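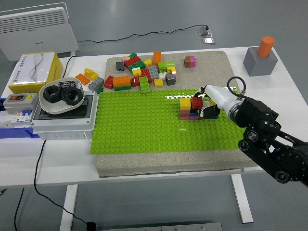

Figure 2. Loose toy bricks in several colours beside a green baseplate.

4.2 How small agencies describe their founders

The agencies in our sample present themselves to clients mostly through one person. Of the 84 agency profiles we coded, most name the founder in the opening paragraph, and many do so before saying what kind of work the agency takes on. The coding followed the scheme set out in Section 3. Each profile was read by two coders working apart, Jaxon Penner and Carter Boychuk, and differences were settled by Aslak Nordin, who had not seen the agency names.

We use the term "founder claim" for any sentence that gives a quality of the agency as a quality of the person who started it. A sentence such as "her eye for a story shapes every campaign" is a founder claim. A sentence that only gives a job title or a start date is not. Sentences that mention the founder together with the wider team were coded as mixed and are left out of the counts in this section.

Founder claims fell into three groups. The largest concerned contacts: the founder knows editors, buyers or event organisers and can reach them quickly. The second concerned taste, often put in very general words. The third, and smallest, concerned method, where the profile says that the founder worked out a way of planning a campaign and that staff now follow it. Method claims tended to be longer and to come later in the profile. They were also the only ones that regularly mentioned employees other than the founder.
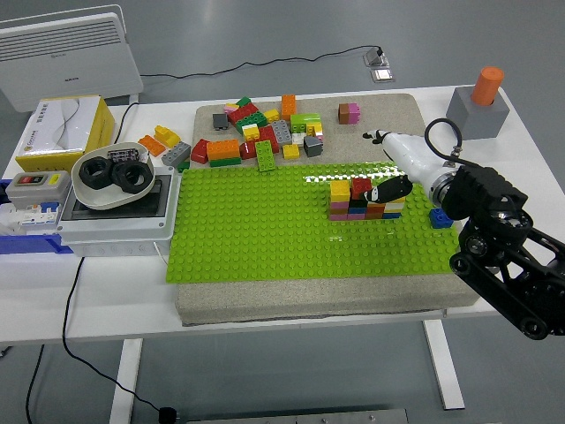 The interviews give some idea of why contact claims are so common. We spoke to founders or managing partners at 10 of the agencies, each for up to an hour. Trevor Landry, of the agency Ernar, told us that new clients ask early on who will be making the calls, and that his profile had been rewritten to answer that question first. At Fortin, a consumer agency with a staff of five, the managing partner Réjean Girard described the same pressure but had moved the other way. The firm took his name out of its headline text in June, after a client complained of dealing with junior staff when the website had led them to expect him. He said enquiries had stayed level since then, although we have no figures of our own to set against this.

Two further agencies, Kuta and Rusarar, had changed hands before the interviews took place. Both kept the founder's story on their websites after the sale. At Kuta the text was moved to a history page and put into the past tense. At Rusarar it stayed where it was, and a paragraph on the new owner was added underneath - a choice the new owner put down to lack of time. We coded both profiles as they stood on the day of collection, so the Rusarar profile counts as making founder claims about someone who no longer works there.

Some limits apply to these results. A profile is written to win business, and we did not check whether founders had the contacts or skills described. Interviewed agencies were those that answered our first letter, and they may be more at ease with talking about their own promotion than the rest. The coders found taste claims the hardest to agree on, mainly where a profile praised the work and the founder in one sentence. Most of these cases ended up in the mixed group - the size of that group should be kept in mind when reading the comparison with in-house communications teams in Section 4.3.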